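# Do mesh chairs really need a cleaning routine?

I keep reading that you should wipe down an office chair every week, and I don't believe a word of it.

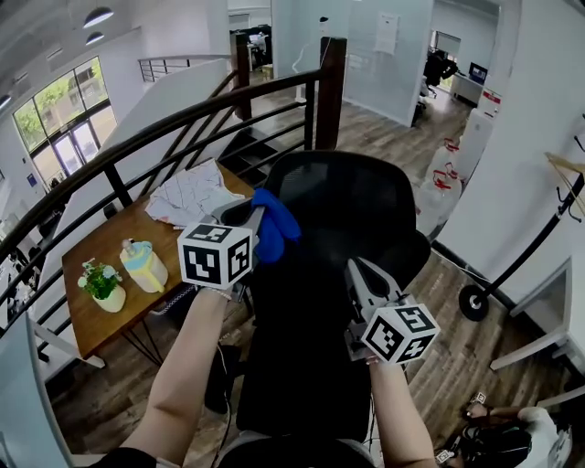 The advice came from Shireen Maluleke, who sent me a link to a 15-step guide. Fifteen! One of the steps was "let the chair rest." Another wanted me to buy a mesh spray from Clillden, and I'd bet good money it's dish soap with a nicer label.

So in September I tried the lazy version. A blue cloth over the top of the backrest, down the black mesh, then the seat. That's the whole method. I skipped the spray, and I skipped the little brush that Yolandi Ngubane swears by (she also irons pillowcases, so weigh that as you like).

Does mesh hold dust? Sure, some. Does it hold enough to justify a monthly calendar reminder? I have my doubts. The wooden table next to it is a better use of anyone's time, if you ask me. A warm brown top shows every crumb, and a plant with tiny white flowers is going to drop them sooner or later. I'd wipe around the pot and leave the hairpin legs alone until they bother you.

Stair railings are a different matter. Horizontal bars are dust shelves – whoever designed ours in black metal has never owned a duster. I gave it 9 minutes and quit at the second post.

Shireen says I'll regret it by winter. Maybe. I'm still not buying the spray.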